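Cold Tea and Iced Drinks at Home: What Works in My Kitchen

Posted October 31, 2020

I know, I know, it's the end of October and I'm writing about iced tea. But I drink it all year long, and cool weather is the best time to get your method down before you have a crowd to serve! My neighbors on Lundargate moved over from soda last April and I've been answering their questions ever since, so I finally wrote it all out.

Start cold if you can. Cold brewing is the easiest thing in the world and it makes a smoother black tea than anything I ever got out of a kettle. Use a heaping tablespoon of loose leaf (or four bags) for every quart of cold water, put a lid on it, and leave it in the fridge overnight. Black tea is good at eight to ten hours. Green tea is ready sooner, and I start tasting at four. Roasted teas are very forgiving, and if you forget one until lunch the next day it will still be lovely.

If you want it today, brew it hot and double strength, then pour it over a full pitcher of ice. Please don't squeeze the bags! I did that for years and wondered why my tea puckered my mouth.

Cloudy tea is safe to drink, it just looks a little sad. It happens when strong hot tea goes straight into the fridge. Let it cool on the counter first, or stir in a splash of boiling water to clear it back up.

Now, sugar. Granulated sugar sinks to the bottom of a cold glass and sits there. Make a simple syrup instead — equal parts sugar and water, warmed until it turns clear — and keep it in a jar in the fridge door. I get two or three weeks out of a jar. Drop in a strip of lemon peel or a few slices of ginger while it's warm and fish them out once it has cooled.

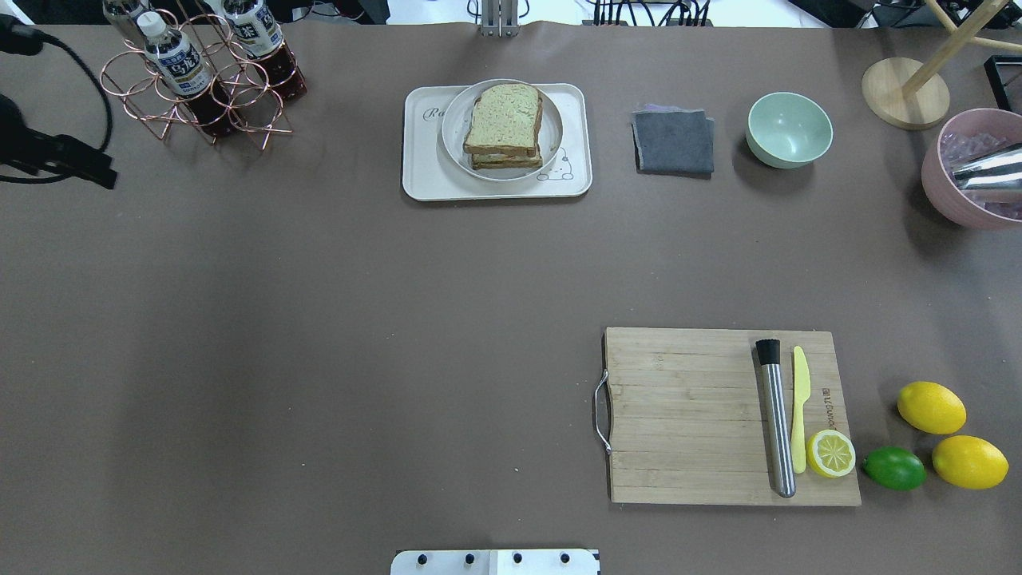

Ice deserves more attention than it gets. Old ice tastes like whatever is in your freezer, and in my house that means onions. Dump the trays every couple of weeks and wash them with warm water and baking soda. For parties I freeze leftover tea in a muffin pan, and those big pucks keep a pitcher cold without watering it down. Run the bottom of the pan under the tap for a few seconds and they pop right out.

For cleaning brown stains out of mugs and pitchers, baking soda and a damp cloth will do nearly all of it. Narrow bottles are trickier. My friend Florêncio Neves taught me to put in a spoonful of uncooked rice, a squirt of dish soap and an inch of warm water, then shake like mad. It gets right down into the corners! Rinse well and leave them upside down with a little air underneath, or they'll smell musty.

Caps hold on to smells too. Soak them in white vinegar and water for half an hour, scrub the threads with an old toothbrush, and let them dry all the way before they go back on.

Protecting the table: a length of plain paper taped down at the corners catches drips and rings, and when everybody's gone you just roll the whole mess up. Do wipe the table dry before you lay it down, though. I once trapped a puddle under mine and had a pale patch on the wood until I rubbed it out with a little mayonnaise (leave it on for an hour, then wipe).

Last thing — put a strip of masking tape on every pitcher with the day you made it. Home-brewed tea is best in the first two days and I toss mine after three. Lemon slices go in the glass and stay out of the pitcher, where they turn bitter by the second morning.

Next time I'll get into flavored syrups, including a pear one I'm very excited about.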